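Our council leader has given himself a good review

May 11, 2023

There is a special kind of envelope that comes through the door a week after a local election. It is thick, it is glossy, and it has been paid for by you. Ours arrived this morning and was titled Promises Kept. On the front was Radymyr Stasiv, leader of the council for one more term, pointing at a kerb.

I should say that I didn't vote for him. I should also say that I nearly did, which I have told only my sister and now everyone who reads this. He was up against Uliana Bilyk, who is clever and decent and gave a speech about bin collection that lasted so long the hall heating switched itself off. I went home undecided between a man I didn't trust and a woman I couldn't follow.

Anyway, the leaflet. There are 16 promises in it, each with a green tick, and I went through them over breakfast with a biro. Some are fair enough. The library does open on time again. The bridge at Pandholm has been painted, though I'd have gone for a colour that didn't look like it was recovering from something. Others are more adventurous. "Listened to residents on parking" gets a tick. So we were listened to! I was at that meeting, and so was a man with a folder who shouted, and the charges went up the following month exactly as printed in the papers handed out at the door. I suppose the word "listened" is doing what it's told.

My favourite is number nine, "Began a conversation about the bus". The bus in question is the 6, which used to run out to Staltelen and back and now runs out to Staltelen. You can get there any morning you like. Coming home is a matter between you and your shoes. A conversation about it has, I'm told, begun.

What gets me is how much of local politics has turned into marking your own homework. Stasiv isn't even the worst for it. Arsen Stelmakh, who led the other lot until last October, used to put out a newsletter in which he interviewed himself. The questions were very searching. ("Arsen, how do you find the time?") He lost his seat by 100 votes and blamed the weather, and in fairness it was filthy. I remember standing in the queue outside the school with water going down my neck, thinking that if this was democracy then it could have done with an awning.

And yet I do read all of it. I read the minutes too, when they put them up, and I've been to more meetings than is good for a person. Ostap Kovalchuk, who sits for our ward, once thanked me for coming in a tone of real alarm. He isn't a bad councillor. He got the drain outside the chemist's seen to after a single email, and he put up his hand against the parking charges when the rest of his party was studying the ceiling. His name appears nowhere in Promises Kept. There is a picture of the drain.

The bit about money is on the back page, in smaller type, as is the custom. The leaflet cost 2,000 to print and post. I know this because I asked, and a very polite person in the council offices told me, and then asked why I wanted to know. I said I was interested in glossy paper. It wasn't a lie by the end of the phone call.
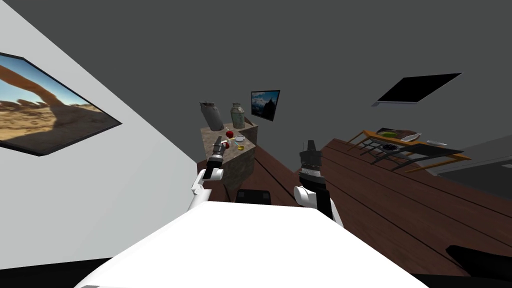 Symonenko Ward Residents' Club

The club met last night, as it happens, and Promises Kept was item one. Uliana Kravets was in the chair and allowed us ten minutes to be rude about it, after which we had to be useful. We managed the first part easily. The second part produced a letter, which asks for the return half of the bus and for the next leaflet to be printed on one side of ordinary paper. There was a long argument over whether to call him Dear Leader. We have gone with Dear Councillor Stasiv, by a narrow vote, and I was on the losing side.

I'll put the reply up if we get one. The last time we wrote, over the closed footpath behind Jerkemik, the answer took most of the winter and said that our views had been noted. I've looked, and there it is on page three of the leaflet, between the kerb and the library. "Noted residents' views on footpaths." Green tick.

The footpath is still shut, so if you're walking to the shops you'll need to go round by the allotments, and mind the second stile.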